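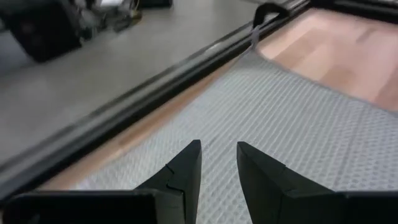
マリセルさんには「詰め替えたら香りが飛ぶのは当たり前、気にしすぎ」と言われたのですが、どうも納得できないので質問させてください。

2月にUlthorpeのオードトワレ(Ristelという香り)を買いました。50mlで2,670円、安いほうだと思います。説明には「朝から夜まで続く」とあります。ところが手首につけると、昼前にはもう自分では何も感じません。ボトルから直接つけても、アトマイザーに詰め替えても同じです。

店の人に聞いたら「お客様の鼻が慣れただけです」とのこと。便利な答えだなと思ってしまいました。それを言われたら、どんなに薄い香水でも文句がつけられないですよね。

知りたいのは次のことです。
・本当に鼻の慣れなのか、香り自体が消えているのか、自分で確かめる方法はあるか
・2,000円ほど足して同じ香りのオードパルファムにしたら、はっきり違うのか
・ワセリンを塗ってからつけるという裏技は効くのか

ちなみに肌は乾燥ぎみです。香りの説明は「自分らしさを解き放つ」だの何だのと書いてあるだけで、肝心の濃度はどこにも載っていませんでした。
マリセル・ラクソン

ラミル・ダグダグ
トワレなんてそんなものです。持続時間の宣伝は話半分で。高いのを買えば解決します。自分はPrusevbyのを使っていて、夜まで余裕です。

アイリーン・マナロ
上の方の「高いのを買えば解決」は、あまり信用しないほうがいいと思います。値段にはボトルも箱も広告も入っていますし、私は400ml入りの安いボディミストのほうが長く残った経験もあります(好みの香りではなかったので人にあげましたが)。

鼻の慣れかどうかは、紙で試せます。コーヒーフィルターを細長く切って、朝、手首と同じタイミングでひと吹き。紙は別の部屋に置いておいてください。昼になったら、いったん外に出て少し歩いてから、紙、手首の順に嗅ぎます。紙は香るのに手首は香らないなら、肌の上で早く飛んでいるのかもしれません。両方わかるなら慣れの線が濃いです。ただ、紙と肌では温度も違うし、紙のほうが長く残るのが普通なので、これで全部わかるとは言いません。できれば家族にも嗅いでもらってください。そのとき「まだ匂う?」と聞くと、だいたいみんな「うん」と言うので、つけた側の手首を黙っておいて、どちらか当ててもらうといいです。

オードパルファムについては、一般に香料の割合は高めですが、呼び方の境目はメーカーによってまちまちです。同じ名前でも処方が変えてあって、別の香りに感じることもあります。いきなり買い替えず、店頭で肌につけて、その日は何も買わずに帰るのがいいかと。Ristelのパルファムは試したことがないので、そこは何とも言えません。

ワセリンは、私の場合は少し効きました。乾燥ぎみなら試す価値はあります。ごく薄くです。無香料のクリームでも似たようなものでした。よく見かける「持ちが5倍」みたいな話は、何をどう測ったのか書いてあるのを見たことがないので、期待しないでください。

それから、柑橘が中心の香りなら、最初の印象が昼前に消えるのは不良品とは限りません。軽い成分から先に飛びます。朝と同じ匂いを探していると、残っているほうに気づかないこともあります。

マリテス・オカンポ
服の裏地につけたらいいですよ。肌よりは持ちます。ただ白いシャツに黄色いしみを作ったことがあるので、「服にも安心」と書いてある商品でも、目立たないところで試してからにしてください。シルクには私はもうつけません。

マリセル・ラクソン
皆さんありがとうございます。紙のテスト、今朝やってみました。紙はしっかり香って、手首は妹に嗅いでもらったら「言われればするかも」。やっぱり慣れだけではない気がします。一回では何とも言えないので、次はワセリンありとなしを左右の手首で比べてみます。買い替えは保留にします。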